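Setting places on red trays: where do the napkin and utensils go?
Posted in Table & Kitchen, Wunddale Neighbors Help Board

Iman Benkirane
We are having our building lunch in May and I offered to do the tables, which seemed like a small job when I said yes! Everybody gets a tray, the plain rectangular kind with a rim, and I want them ready before people sit down. My mother always put the napkin on the left, but my sister-in-law swears it belongs under the plate. Also, do you fold first and lay the utensils after, or roll everything up together? I have 15 trays to do and would love to settle on one way.

Grorkon
Just roll them. Quicker.

Ragnvald Eklund
Hello Iman, what a nice thing to take on. I'd side with your mother. I set trays for a church supper for years (the biggest one was 100 people, and my feet remember it) and a napkin on the left, folded long and narrow, leaves the most room for the plate. Put all the trays out first, then go around with napkins, then go around again with the utensils. If you finish one tray at a time you end up walking back and forth to the drawer all morning.

Keep the utensils off to the side until the napkins are down, and set them so you can pick them up by the handle. If your napkins are slippery, press the fold with a warm iron the night before. Mine were cheap cotton and stayed put fine without it.

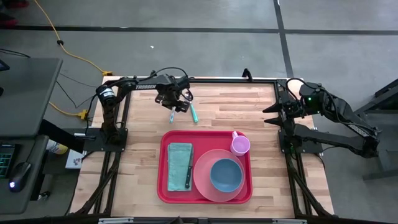

Napkin down on the left of the tray, utensils still waiting on the table.

I like the teal on red, too, it's cheerful. Leave the cups until last and pour at the table, especially if there are children coming.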